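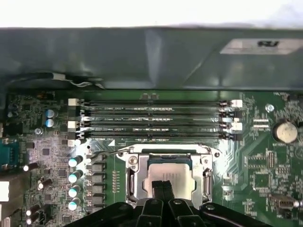

4 Memory and processor

This section covers fitting memory modules, removing and refitting the processor, and closing the unit afterward. It applies to the Natthorpe desktop workstation with the green system board. For the Vorham small-case model, see section 5. The Vorham uses shorter modules and a different air shroud, and the steps are not interchangeable.

4.1 Before you start

You will need:

Screwdriver, Phillips, size 2
Grounding strap with clip lead
Lint-free wipes
Isopropyl alcohol, 90 percent or higher
Thermal compound (Flavitz 474 or equal)
A clean, flat work surface with a light-colored top

1. Shut down the operating system and wait for the power light to go out.
2. Disconnect the power cord, then all other cables.
3. Hold the power button in for ten seconds to discharge the supply.
4. Remove the side cover and lay the unit on its side, board facing up.
5. Put on the grounding strap and clip it to bare metal on the chassis.

CAUTION: The heat sink may be hot enough to burn. Allow 15 minutes after shutdown before touching it.

CAUTION: Do not work on carpet.

4.2 Parts referred to in this section

Air shroud. The large dark green plastic molding that covers the upper portion of the board. It does not need to come off for memory or processor work. Do not use it as a handle and do not rest tools on it.

Memory slots. Four slots, side by side, between the shroud and the processor socket. Black, with a retention latch at each end. The silkscreen along the slots includes the text DIMM_CPU.

Processor socket. Directly below the memory slots. It consists of the contact field, a metal retention bracket and a load lever along the right side.

Left and right in this section assume that the shroud is at the top and the processor socket is below the memory slots.

4.3 Installing memory modules

The latches are color-coded. White and black latches alternate from slot to slot, and the colors are the same at both ends of a given slot. Slots with white latches belong to one group, slots with black latches to the other. Fill the white group first.

One module: either slot with white latches
Two modules: both slots with white latches
Four modules: all slots

Three modules will start but are not supported. Modules in a group must be the same capacity and speed.

1. Press the latches outward at both ends of the slot until they stop.
2. Take the module out of its antistatic bag, holding it by the short edges.
3. Compare the notch in the module with the key in the slot. If they do not line up, turn the module end for end.
4. Set the module upright in the slot.
5. Press down on both ends with your thumbs, with equal force, until both latches close.
6. Check that the latches sit fully in the side notches of the module.
7. Repeat for the remaining modules.

NOTE: If only one latch closes, open both, lift the module out and start again at step 3. Do not push the latch closed by hand.

NOTE: A cable runs along the lower left edge of the shroud, in the gap between the plastic and the board. Keep it tucked in. A cable that has sprung up can get caught under a latch in the top slot.

4.4 Removing the processor

Do not remove the processor to install memory. Go to this step only if the processor is being replaced or if Humphreys support has asked for the socket to be inspected.

1. Remove the heat sink as described in section 3.6. Twist it slightly before lifting. If it does not release, stop and warm the unit by running it for five minutes, then repeat 4.1 and wait out only the first five minutes of cooling.
2. Wipe the old compound from the processor lid with a lint-free wipe and alcohol. Work from the outside edge toward the center. The lid should be an even matte silver when clean.
3. Press the load lever down and away from the socket until it clears its hook, then raise it fully.
4. Open the retention bracket.
5. Grip the processor by two opposite edges and lift it straight up.
6. Place it in a processor tray, lid up.

CAUTION: Do not slide or tilt the processor while it is in the socket. The contacts bend under very little force and cannot be repaired in the field.

CAUTION: Never touch the contact field, and do not clean it with wipes, brushes or compressed air.

4.5 Installing the processor

1. Confirm that the lever and bracket are open.
2. Find the alignment marks on the processor and the socket and match them.
3. Lower the processor straight down. It should sit level under its own weight.
4. Close the bracket over it.
5. Lower the load lever and secure it under its hook. Firm pressure is normal during the last part of the travel.
6. Apply thermal compound to the center of the lid, about the size of a small pea.
7. Refit the heat sink. Tighten the screws in a diagonal pattern, two turns each, until they stop.
8. Reconnect the fan lead.

NOTE: Do not run the unit without the heat sink, even briefly.

4.6 Closing and checking

1. Look over the board for loose screws and scraps of wipe.
2. Remove the grounding strap, refit the side cover and reconnect all cables.
3. Switch on and press F2 at the first screen to enter setup.
4. Open the Memory page. Total capacity and the number of modules must match what was fitted.
5. Open the Processor page and read the temperature. After five minutes at idle it should hold steady. If it keeps climbing, switch off and repeat 4.5 from step 6, using fresh compound.

The first start after a memory change can take up to two minutes with a blank screen. Do not switch off during this time.

4.7 Fault codes

328 No memory found. Reseat all modules. If the code returns, try one module alone in a slot with white latches.

331 Modules do not match. Check capacity and speed within each group.

474 Processor not recognized. Check the part number against the list in appendix B.

500 Fan not detected. Check the fan lead at both ends.

Record any other code, together with the serial number from the rear panel, before contacting support.

Section 4 revised February. Technical content: M. Landeg. Checked: A. Parry.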